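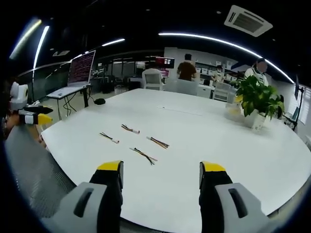

Fahy Open Day Set, release 2

This folder holds what we recorded at the Fahy open day on 10 June 2023, when the lab at Nanuddale let the public in and let them pick things up. The idea was that visitors would use the hand-held grippers to sort short bundles of wire, and that we would keep the recordings. Both parts were done, one with more grace than the other. The wire bundles are the whole cast: short, thin-stranded, in reds, blacks, yellows and an orange, with small white connectors, laid out on the big white round table next to a potted plant that was not part of the task and was treated by several visitors as if it were. Two people could work the table at once, one gripper each, yellow fingertips toward the middle, and most of the interesting footage comes from the moments when both wanted the same bundle.

Please read this file before you write to Harvey. He will only send it back to you.

What is in the folder

sessions/ has one subfolder per visitor turn. Each has the gripper video, the finger opening over time, and a text file with notes.
notes/ has the floor log kept by Natsumi Honda. It is more reliable than anything recorded by a machine that day, and better spelled.
calib/ has the calibration from the morning. There is a second calibration from after lunch, in calib/late. Use the second one for anything marked "pm". The reason is in the log under "stool".
tools/ has the reader script and a small viewer. The viewer works on Gwion's laptop. Reports from other laptops are welcome.

The task, as explained to visitors

Pick up a bundle by the wires, leave the connector alone, and set it down lined up with the others. Then let go and move your hand away.

That was the full text of the instruction card. Chantal MacLeod wrote it after throwing out a version that ran to 5 pages and had a glossary. It was understood by children at once. Engineers asked whether "lined up" meant by the wires or by the connector, and we never settled on an answer, so the set has both. The label field "axis" says which one we think the person was going for. Where it says "unclear", believe it.

Who did what

Mackenzie Pelletier ran the table and gave the two-minute talk at the start of each turn. Harvey Charbonneau looked after the recording side and said very little. Chantal handled the door and the consent forms. Natsumi kept the log. Gwion Lloyd gave the tour for anyone waiting, which grew longer as the day went on and by late afternoon took in the air conditioning.

How a turn went

A visitor signed the form, sat through the talk, and got a gripper. The first try was practice and was not kept. After that we recorded until they had had enough or the next person in line began to sigh loudly enough to be heard on the log. Bundles were put back by hand between tries, scattered on purpose. "Scattered on purpose" turned out to be a skill. Mackenzie's scatters all look alike, and if you train on the morning turns only, you will get a model with strong opinions about Mackenzie.

Size

The set holds 2,000 tries after cleaning. A try is one grasp, from fingers open to fingers open again, whether or not a wire came along for the ride. We kept the misses. They are labeled "miss" and they are good misses, full of effort.

We dropped tries where the video was damaged, where the visitor took the form back, or where the gripper was being used to wave at a relative.

Labels

result: hold, slip, miss, or both. "Both" means two bundles came up together, tangled. It does not mean the person got it right and wrong, though a few managed that too.
axis: wires, connector, or unclear.
hand: left or right, as told to us.
crowd: yes if a second gripper was working the table during the try.

Chantal and Natsumi each labeled everything separately and then compared. Where they still disagreed after a coffee, the field is blank. Please do not fill the blanks with a guess and send it to us as a fix.

Known problems

The table has a faint seam across it. An early version of our edge finder took it for a wire and tried to plan around it. The current one has been spoken to, but check your own.

In some pm turns the clock on one gripper runs 4 seconds behind the other. The reader script corrects this if you pass it the turn number. If you don't, you will see people reacting to things that have yet to happen.

Bundles got worse during the day. Strands that started neat ended up fanned out and kinked, and by the last turns a few looked like something pulled out of a drain. We think this is useful. Harvey thinks we should have bought more wire.

Visitors in the background were covered by the forms or blurred. If you find someone we missed, write to us and we will take the turn down first and talk about it second.

What it is good for

Grasping thin, bendy things by people who have never done it with a gripper before. Two-person table sharing, as long as you accept that much of it is politeness. We used it to warm up the Esach policy, which is now better at picking up wires and hesitates for a moment before doing so, as if to let someone else go first.

What it is not good for

Real harness assembly. Nothing was plugged into anything. Timing studies are also out, given that many visitors stopped halfway through a grasp to ask where the bathroom was.

Changes since release 1

Fixed the hand labels for the turns where the form had been filled in by a parent.
Moved the reader script off the old Ondano format. The converter is still in tools/old, for the brave.
Removed Gwion's tour audio, at the request of nearly everyone.

Next open day is planned for October. There will be more wire. Questions about the data go to Natsumi, questions about the viewer go to Gwion, and complaints about the instruction card can be left at the door with Chantal.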